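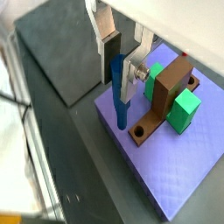
Plemmont peg and base set: review

Saturday, November 2, 2019

I bought this set from Woltside in October, after the foam mat I had been using for small parts finally gave up. It comes as a thick purple base and a bag of pegs in dark blue, with a leaflet that covers the range and very little else.

The base

The colour is nearer lavender than the purple on the box, and darker at the sides than on top. The top has a fine diamond pattern that you can feel with a fingernail. It is shallow enough to wipe clean, though dust does settle in it and a dry cloth only moves it about. A soft brush works better.

Weight is 464 grams on my kitchen scales. It stays put on a desk but slid on a glass shelf, so I stuck felt pads under the corners. Pads ought to be included at this price.

The pegs

These are glossy, wider at the top and narrower down the shaft, with a rounded foot. They are comfortable to pick up and easy to see against the base. The gloss shows fingerprints. I also found the rounded foot a nuisance at first -- put one down carelessly and it goes over -- but after a week or so I had the knack.

One of my 10 pegs had a rough seam near the foot. Fine sandpaper sorted it in a minute, at the cost of a dull patch.

Compared with the Clarkosel

The Clarkosel set is cheaper and its pegs have flat feet, so they are steadier. The base is thin, though, and mine bowed over one summer on a windowsill. The Plemmont has stayed flat so far.

Spare pegs are sold in bags of three. Delivery took four days.

Score: seven out of ten. I would buy the base again and think twice about extra pegs.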